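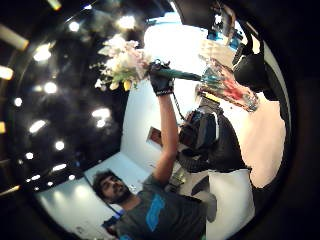 Bouquet of white and pink blossoms, held up by the stems.

Tevia — cut flower care notes

What is inside
Tevia is a small collection of notes about how long cut flowers last in a vase at home. It has 22 notes, written in three kitchens: Plirninano, Olivares and Hetari. Each note is one plain text file and follows one bunch from the day of purchase until it was thrown away.

Fields
flower: common English name, in small letters
water: tap, filtered or rain
stem_cut: straight or slanted
days: full days in the vase
remarks: free text, may be empty

How to read the days
The day of purchase is day zero. A bunch is finished when half of the heads hang down. This is a judgement by eye, and the Olivares notes are more strict than the others.

Known problems
Three notes from Hetari have no water field. I left them in — the remarks are still useful. Roses appear too often, and tulips only in March.

Use
You may copy and change the notes freely. Please keep the name of the collection.

Corrections are welcome, also for my English. Write to Tainá Amaral. I answer mostly on Friday.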